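Prirnden bin picking kit, my notes after one month of use. I write it as a thread because many people asked me in private. 1/9

First, what you get for the money. The kit is software, a calibration plate and a license for one cell. The robot and the gripper you must have already. I paid 3,594 for the first year, and the support from Dinell is 238 more. 2/9

Installation took me one Sunday, from morning until late evening. The manual is well written, but the chapter about network settings is for an older version. Support answered on the next day and they were polite. 3/9

The calibration is the best part of this product. You move the arm to 30 positions, the program guides you, and it tells you which positions are bad. I repeated only two of them. 4/9

What I like less: every change of the bin needs a new model of the walls. With the Forsyth package, which I used before, I could type the dimensions and continue. I hope they will add this. 5/9

My test is simple blocks in a metal bin, two colors, mixed directions. I logged 1,942 pick attempts until now. The blocks in the middle are easy for it. The corners are more difficult, as the planner stays very far from the walls with its standard settings. 6/9

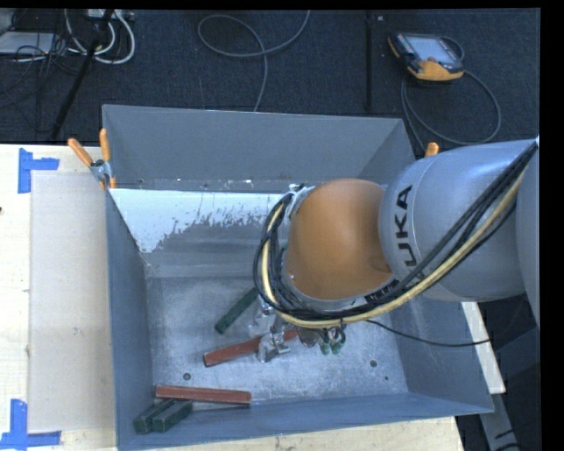 Gripper over one of the red blocks. Three more are in the near corner.

Please think about your cables before you buy any kit of this type. The planner does not know about your hose and cables if you do not add them to the tool model. I made them as one thick cylinder, and this is good enough for me. 7/9

Would I renew? Yes, for one cell. For several cells I would first ask for the price of Plornum, they have a license for the whole site. 8/9

If you have the same kit and you found better settings for corners, please write to me. I will post my values next week, when the test with the smaller blocks is finished. 9/9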